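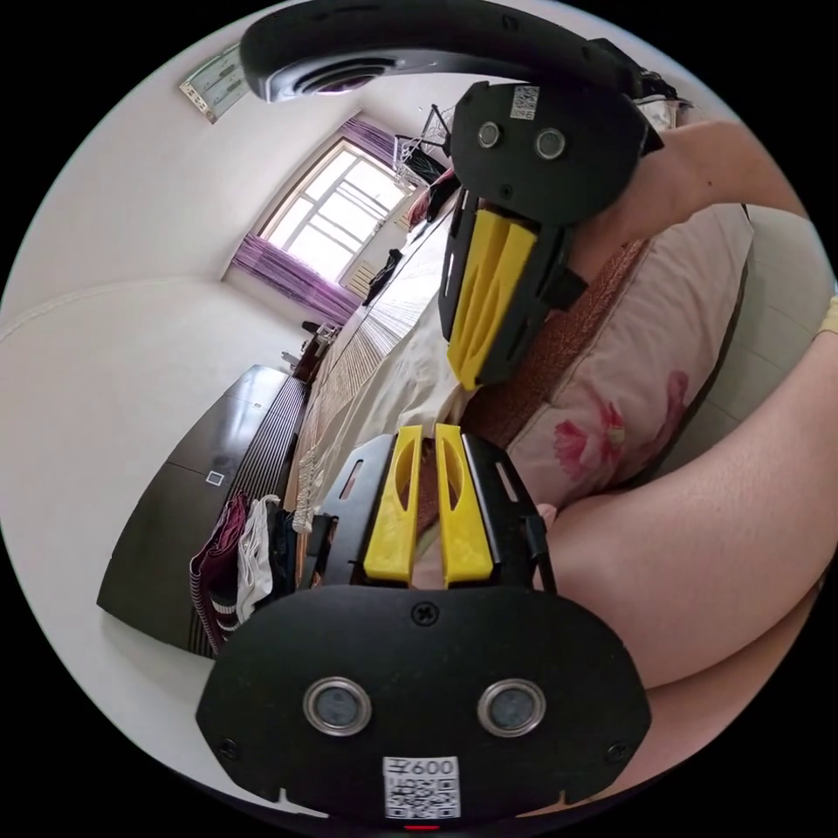

Bedroom capture, handheld unit 600, yellow finger pads over the bedding.

Cunitano Bedding Set

Data card and build notes, version 6

Overview

Cunitano is a home-built project for recording household manipulation with handheld grippers. The bedding set covers work done on and next to a bed: straightening a pillow, pulling a sheet flat, folding a quilt, moving clothes from one side to the other. The recordings are meant for training and testing policies on soft items that change shape when touched. Hard objects are covered in the separate Lisardale set, and the two can be loaded together.

Contents

The release holds 680 episodes. Each episode is one attempt at one task, from the first closing of the fingers to the final release. Failed attempts are kept and marked with outcome = 0. Do not filter them out before computing success rates.

Directory layout

episodes/ one folder per episode, numbered from 0000
calib/ lens and finger calibration, one file per unit
labels/ task name, outcome and segment times
tools/ loader, viewer and checksum script

Each episode folder contains a video file for every unit used, a pose track, a finger opening track and a short metadata file. Times are in seconds from the start of the episode. Distances are in millimeters. Angles are in degrees.

Hardware

The units were assembled in the Trurkport shared workshop. Finger pads are yellow and the mounting plates are black. The yellow pads contrast with most bedding, but segmentation based on color alone will fail on yellow fabric. Use the finger masks in calib/ instead.

Every unit has a printed code label on its plate. The number printed with the code is the unit number, and calibration files are named after it. Check the number against the metadata before loading a calibration file. If they disagree, the label is correct and the metadata should be fixed.

Two-unit episodes are stored under a single episode number. The units run on separate clocks. Offsets are written to sync.txt and should be applied before any comparison between the left and right tracks. Some two-unit episodes show the second unit and the operator's hand inside the first unit's view.

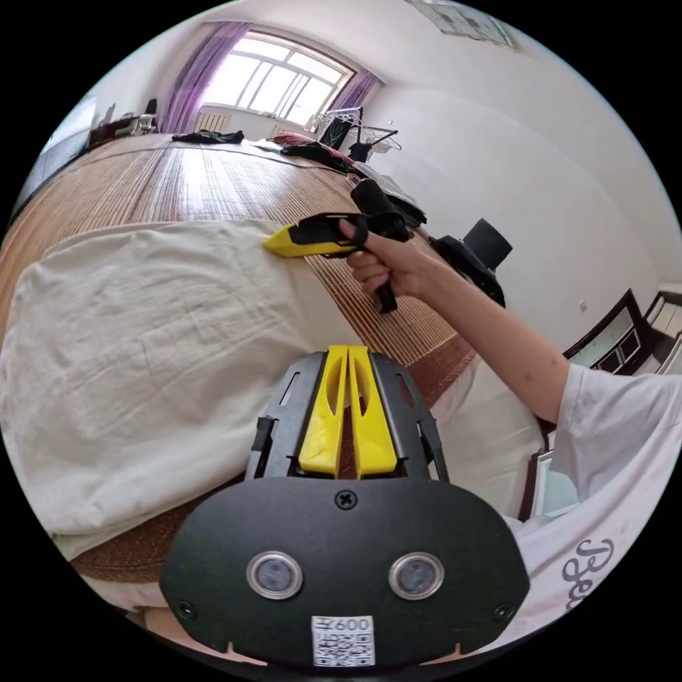

Assembly

1. Print both finger frames flat on the bed of the printer, slots facing up. Supports are not required.
2. Clean the slots with a small file. A pad must slide in by hand and stay put when the frame is turned over.
3. Fasten the plate with the supplied screw. Stop when the plate no longer shifts. Overtightening bends it and moves the lenses out of calibration.
4. Apply the code label flat, with no bubbles.
5. Run tools/calibrate with the unit number as the argument. Repeat after any pad change.

Recording conditions

Rooms were left as they were, with clothing and furniture in place. Windows are often in view, and exposure drifts when a unit turns toward daylight. Auto exposure was on for all episodes. Wide-angle distortion is not removed from the stored video. The loader removes it on request with undistort=True, at the cost of the outer edge of the image.

Known issues

Pose tracking drops out over plain white walls and sheets. Gaps are marked in the track as NaN and have not been interpolated.

Slatted and woven surfaces can cause false matches in the tracker. Symptoms are a sudden sideways jump followed by a return to the correct path. 17 episodes with this fault are listed in labels/jumps.txt.

The opening track reads 8 mm too wide in files made with the old Ahn firmware. The loader corrects this when the firmware field is present. Files without the field need manual correction.

Privacy

Arms, legs and hands of operators appear in many episodes. Audio was not recorded. Do not attempt to identify operators or locations.

Changes

Version 6, 2024-01-09: added sync offsets, replaced finger masks, fixed swapped left and right tracks in two-unit episodes.
Version 5: added outcome labels.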